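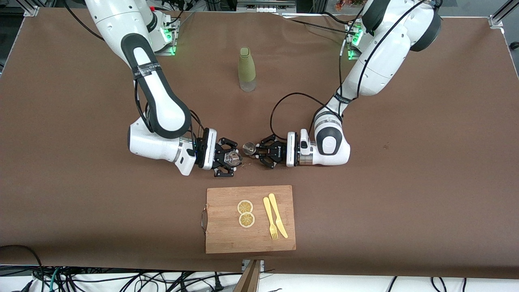
Two small glass cups and a cutting board with lemon slices.

3. Submitting your application to the Fanimo start-up programme

Applications are made through the Grutwood portal. Have your company registration number and pitch file ready.

1. Sign in and select New application.
2. Enter the company name exactly as it is registered.
3. Choose one sector. You can't change this after step 6.
4. Paste your business summary (2000 characters at most, spaces included).

Note: The portal doesn't save drafts of the summary. Write it in another program first. 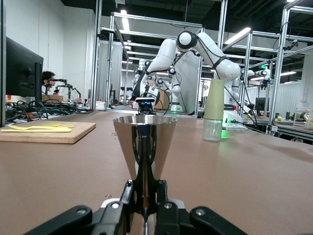 5. Upload the pitch file as a PDF of no more than 11 pages.
6. Tick the declaration and press Submit.

A reference number appears on screen. Keep it for any later messages.

Caution: Pressing Submit twice creates two applications, and both will be put on hold. To release one, write to Baiba Sakalauskas at the Pratberg office within 7 days, quoting both reference numbers.

Last updated May 12, 2022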